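Tullik 2 grasp planner, reviewed after a month of cans and bottles

I've been running Tullik on our arm since January and I keep finding excuses to tell people about it, so I may as well write it down properly.

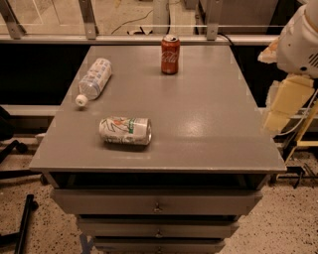

What it does

Tullik sits between your perception stack and your motion planner. You feed it a depth cloud and an RGB frame from the head camera, it finds the things on the table, and it hands back a ranked list of grasps with approach directions and a score for each. You bring your own arm driver and your own planner. I use it with Zitix for trajectories, and the two talk to each other through one config file (the sample config in the docs has the frame names swapped, watch out for that).

My test set is drinks containers, because they are cheap and they are mean. An upright Coca-Cola can is the friendly one. A clear plastic water bottle on its side is the one that used to ruin my afternoons, and a can lying down is somewhere in between, with that shiny silver end confusing everything that looks at it.

Setup

It took me one evening, and most of that was my own calibration being off. The installer pulled what it needed and the bundled check script told me in plain words that my camera transform was stale. I love that script! It has caught me out twice more.

How it did

I ran 144 grasp attempts over two weeks, shuffling positions and orientations between runs. Upright cans came out at 94 percent. Lying cans were a bit behind. The bottle was the surprise: 80 percent, on an object where the depth image is mostly holes. Tullik fits a rough cylinder from the label and the cap and fills in the rest, and you can watch it do this live in the viewer, which is my favorite part of the whole package. The fitted shape wobbles for a moment and then snaps onto the bottle, and I still grin at it.

Glare matters too. My gray tabletop picks up a pale blotchy sheen on one side from the lights above, and my previous tool, Aker, used to report a phantom object there at least once a session. Tullik has a surface mask you paint once in the viewer - it took me a minute or so - and I haven't had a phantom since.

The scoring is readable, too. Every candidate comes with its reasons: clearance, contact area, reachability, distance to the neighbors. When a grasp looks silly to me I can open it up and see which term pushed it to the top. I ended up raising the clearance weight quite a lot for our gripper, which is padded and bulky and needs more room than the default two-finger model assumes.

What I'd change

Custom gripper models are a chore. You describe the hand as a stack of boxes in a text file, and there's no preview until you restart the viewer. I restarted it 16 times. Ardalan Salehi, who shares the bench with me, gave up and wrote a little converter from our mesh files, and I've been using his ever since.

Replanning is slower than I'd like. If something rolls, Tullik starts over from scratch and re-ranks every object on the table, even the ones that haven't moved. Cans roll. You'll notice.

The logs are huge and there's no rotation by default. Set a limit on day one.

Compared with the others

Aker is faster on boxes, and if boxes are all you pick I'd stay there. Hassanpour has the nicer documentation and a good simulator, but on clear plastic it gave me nothing usable. For mixed stuff on a flat table, Tullik is the one I open first.

Would I install it again? Yes, tomorrow. Next on my list is trying it with the bottle half hidden behind an upright can, and I'll update this when I've got enough runs to say anything.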